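Print this page | E-mail this page
Reading time: 3 min

Workroom and Textile Store Inspection, Fleltemley Building
Checked by: Eun-seong Ban
Comments reviewed by: Bergþóra Zoëga
Period: December

1. Exits and walkways
Rear exit opens fully. PASS
Walkway clear to full width. FAIL
Comment: Two bales stored against the rack by the rear exit. Moved during inspection. Mark the floor with tape.

2. Fire equipment
Extinguishers on brackets, pins in place. PASS
Service tag current. FAIL on unit 7
Comment: Tag unreadable. Contractor in Eltport to replace.

3. Electrical
Steam iron leads free of cuts. PASS
Extension reels unwound fully in use. PASS
Comment: Reel at the pressing station has a loose cover screw. Tighten before next use.

4. Work tables
Surface free of splinters and raised grain. PASS
Table stable under hand load. PASS
Comment: Light wood tops to be wiped dry after spot cleaning. Dark fabric goods are to be handled on a clear top so that stray pins show up.

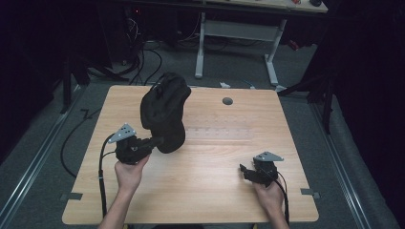
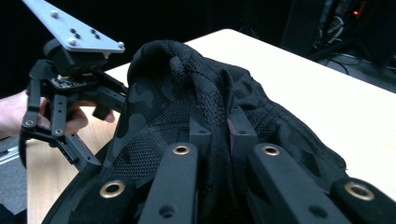 Black fabric item, wooden table top. 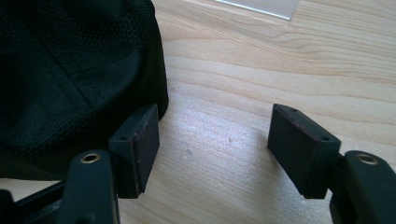

5. Shelving and storage
Load signs posted. FAIL
Comment: Sign missing from the end bay. Limit is 100 kg per shelf. Heavy rolls to stay on the bottom two levels.
Rack feet bolted down. PASS

6. Sharps
Shears stored closed. PASS
Needle count sheet filled in. N/A
Comment: Sheet is kept at Mumthorpe and was not on site. B.Z. to confirm by e-mail.

7. Lint and dust
Vents clear. FAIL
Comment: Lint up to 3 mm deep on the intake grille above the dryer. Clean every 20 working days until the filter is changed.

Open items: 1, 2, 3, 5, 6, 7. Item 5 carried over from the previous inspection.

Contact: Baek Site Services, Eltport office | Back to top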